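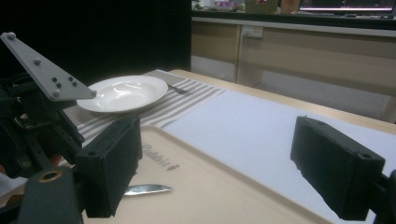

My sister's view is that anyone who eats supper at half past five has given up on life, and she told me so down the phone while I was washing up from mine. It was ten past six. She had not yet had her afternoon biscuit.

I have been eating early since October. It started with the buses. The 92 used to run until late, and then the timetable was "refreshed", a word that has never once meant more buses, and the last useful one from Wurkness now leaves at twenty to five. So I am home by quarter past with nothing to do except be hungry. For the first week I held out until eight, as I was brought up to, and filled the gap with toast. By the time supper came round I'd had four slices and didn't want it, but I ate it anyway out of respect for the potatoes.

Then one evening I just had the potatoes at half past five. Nothing happened. No alarm went off. I laid the table, sat down, ate, and had the whole evening left over like change from a twenty.

The trouble is other people. Eating is private, but the time you eat is apparently public business, and everyone I know has a theory about it. At work I am told it's very European of me, by people who have clearly never tried to get fed in Spain before nine. A neighbour said it was what they do in hospitals. My sister says it's what they do in hospitals too, only she says it with more feeling.

Restaurants don't help. I rang Zoëga, the nice one up the hill with the napkins, and asked for a table at half five. There was a pause. They could do six, the man said, in the voice of someone offering to open the museum specially. We went at six. We were the only people in there apart from a family with a baby, and the baby finished first. I will say that the soup was very hot and arrived almost before we'd asked for it, and that we had three waiters, two of whom were mostly folding things.

I did try to look into whether it's good for you. I found one article that said eating early adds years to your life and another that said it makes no difference whatever, and both had adverts for the same slippers. I also downloaded an app called Estier, which wanted me to log every meal. It decided I should be having 2,855 calories a day, a figure I can only think was meant for a removal man, and told me off each night at eight for skipping dinner. I have deleted it. It still sends emails.

What I hadn't reckoned on was ten o'clock. If you eat at half five, then by ten you are standing in front of the fridge in your socks having a very serious conversation with the cheese. I've tried an apple. I've tried going to bed, where I lay thinking about the apple. At the moment I allow myself 200 grams of yoghurt from the big Arier tub, weighed out the first few times and since then estimated, generously.

My sister is coming to stay next month and has asked, in writing, what time meals will be. I've said half past six, as a compromise. She has replied that she'll eat on the train.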